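The glasses project, month three

I lose my glasses. I have lost them in the freezer, in a coat I gave away, and on my own face, and sometime last winter I decided the sensible response was to build a robot arm that could pick them up and hand them to me. A pair of glasses on a cord costs less than lunch. The arm has so far cost me 673 dollars, not counting the stuff I broke and bought again, which I keep on a separate sheet so that I don't have to look at it.

If you're new: the arm lives on a plywood base on the back bench at Pamska, the shared workshop I pay 31 dollars a month to belong to. It's called Pelkonen, after the name stenciled on the crate I built the first base out of. It has six joints, five of which I trust. Stijn Verbruggen designed most of the elbow, and I designed the parts that had to be redesigned.

The last post ended with Pelkonen successfully gripping a tape measure. Several of you were kind about it. A tape measure is basically a brick with ambitions, though, and I'd picked it on purpose. Glasses are another thing entirely. They're light, they slide, they have two long skinny arms that go wherever they like, and most of what you'd want to grab is either a lens or a hinge. I spent an evening lowering the gripper onto an old pair from a desk drawer and managed to (a) push them along the bench, (b) push them off the bench, and (c) close one finger through the gap between lens and temple and lift the whole thing like a purse. I'm counting (c) as a pick. Stijn is not.

What went wrong after that was the wrist. I'd told the controller the bench was 145 millimeters below where it was, thanks to a sign error in a file I had labeled FINAL, and Pelkonen went down to meet the bench with real commitment. It stripped the wrist gear and put a dent in the plywood that now holds a pencil pretty well. Teresa Nogueira, who was gluing up a chair at the next bench, asked whether it was supposed to make that sound. I said yes.

So, simulation. I'd been avoiding it on the grounds that I took up this hobby to get away from a screen, but a simulated wrist gear is free. I've been using Drulto, which came with a pile of furnished rooms and a handful of arms ready to drop into them. Pelkonen isn't among them, obviously, and my attempt to import it produced something that folded itself up like a lawn chair and fell through the floor. I went with the Franka model instead. It has more joints than mine, much nicer manners, and two fingers on the end, and the two fingers were the part I cared about.
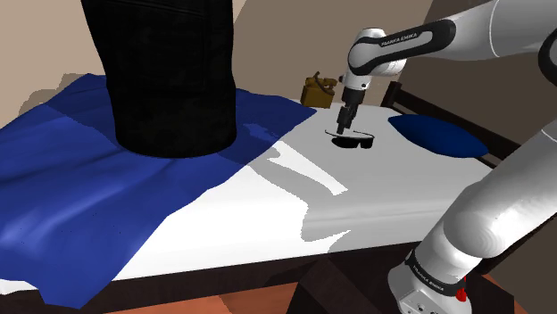 Bedroom, in simulation. Gripper just over the sunglasses, blanket unmade, as at my house.

I started with the bed for the simple reason that a bed is where I do most of my losing. I used sunglasses because the scene library had sunglasses. The first thing I learned is that I had been thinking about the whole approach wrong. On the real bench I'd been coming straight down over the middle of the glasses, at the nose bridge, on the theory that the middle is where the balance is. It is where the balance is. It's also where there's the least to hold, and if you're off by the width of a finger you land on a lens.

Florêncio Henriques, who has forgotten more about grippers than I will ever print, looked over my shoulder at this for maybe ten seconds and said to go for a temple arm, near the hinge, with the fingers turned to close across it. He then went back to his band saw. I'd been at it for two weeks.

He was right, naturally. Turned that way, the fingers have something thin and straight to close on. The glasses hang crooked once they're up, but I'm not selling tickets. The trouble is that the grip angle now depends on which way the glasses are pointing, so the arm has to know that too, so now there's a vision problem sitting on top of the gear problem. I have been told this is called progress.

The other bedroom lesson was about soft stuff. My bench is flat and hard and I know where it is (now). Bedding goes up and down. I'd hardcoded one height for "surface," and one height is no use at all when the glasses might be on a sheet or halfway up a fold in a blanket. I rewrote that bit so the arm comes down slowly for the last stretch and stops on contact. In simulation this took an afternoon. On Pelkonen it has taken most of October, and I'll get to that.

After the bed I moved to a table, to have something more like the bench back at Pamska. I'd expected this to be the easy one and it was, in the sense that things that went wrong went wrong in ways I could understand.

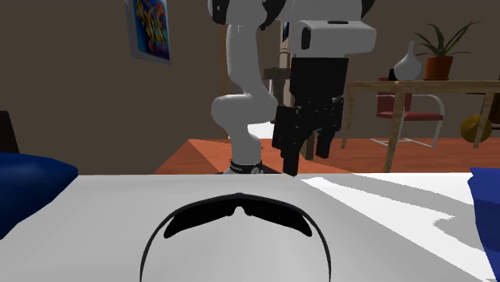 Reach was the main one. With glasses lying near the edge farthest from the base, I'd been asking for a pose where the arm is stretched out nearly straight, and an arm that's nearly straight has very few opinions left about which way its wrist points. The planner kept handing back routes that were technically correct and looked like someone trying to scratch between their own shoulder blades. I cured it with the least clever fix available, a rule that says anything past a certain distance gets ignored and I have to go and fetch my own glasses like an animal.

I ran 365 attempts on the table over a long weekend, changing the position and heading of the glasses a little every time, mostly while doing laundry. I am not going to give you a success rate. There was one, it went up, and then I found out that my checking script had been marking a run as a success if the glasses were anywhere above table height at the end, including in midair on their way to the wall. The script is fixed. The number is lower. I've made my peace with the number.

Now the real one. Here is what's changed on Pelkonen since the last post, for the people who write to me about fasteners.

The wrist gear is now nylon, cut for me on the Hameck mill that Pamska bought secondhand and that sounds like a dentist having an argument. The printed one was lighter, but the printed one is in a jar.

The fingers are thinner. The old ones were chunky because chunky prints well. I took them down on the belt sander until they'd fit between a folded temple and the bench, then glued a strip of bicycle inner tube on each inside face. The tube gives more grip than the foam did and it doesn't shed. It does smell like a bicycle.

The slow-down-and-stop business works by watching the current on the shoulder motor and quitting when it jumps. It's cheap and a bit stupid. The jump you get from touching a bench is big and obvious, and the jump you get from touching a quilt is about the same size as the jump you get from the cable bundle dragging over the edge of the base. So for most of the month Pelkonen would set off bravely toward the glasses, feel its own cable, and stop in midair, convinced it had arrived. I've rerouted the cable twice. It now runs up the inside of the forearm in a channel Stijn cut, held in by zip ties and, at one point I'd rather not discuss, chewing gum.

The camera is the next chapter. I want one on the wrist, looking down past the fingers, and I've been trying that view out in Drulto before I drill anything. From a normal distance it's great. Up close it's a humbling experience. Whatever you're near takes over the whole picture, the fingers take the rest, and you are left trying to work out where you are in a room from one big curved piece of something. I can't do it, and I'm the one with the brain. My current plan is to take the decision from farther back, commit to it, and treat whatever the wrist sees in the last few inches as gossip.

Where to bolt it is still open. Natália Serrano thinks I should put it on a stalk off to one side so the fingers don't block so much. I think a stalk is one more thing to knock against the vise. We've agreed that I'll try it her way after I've broken it my way.

A few things from the comments on the last post.

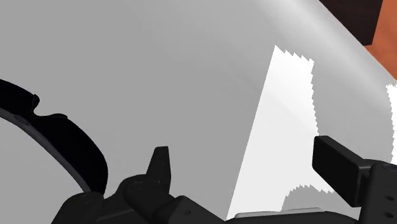 Do you need a force sensor in the fingers to pick up glasses without snapping them?
You can get by without one if you cap the current on the finger motor and pad the fingers. Set the cap low, try it on a pair you don't care about, and raise it a little at a time until they stop slipping.

Would a suction cup be easier?
On a clean lens, probably. Mine have never been clean, and I don't want a pump running on a nightstand at two in the morning.

Why not learn on a kit arm first?
Stijn asked me this at the start. I had a reason at the time and I've gone looking for it since.

Will you post the finger files?
Yes, but they're files for the chunky fingers, and the good ones only exist because of a belt sander and a bad mood. I'll measure them with calipers this week and redraw them. If you print the old ones in the meantime, take the thickness down by a third and round off the tips, or you'll be lifting glasses like purses too.

Next job is the camera bracket, version one, no stalk. I also need a new wrist bearing, and if anyone near Pamska has borrowed my 3 mm hex key, it's the one with green tape on it.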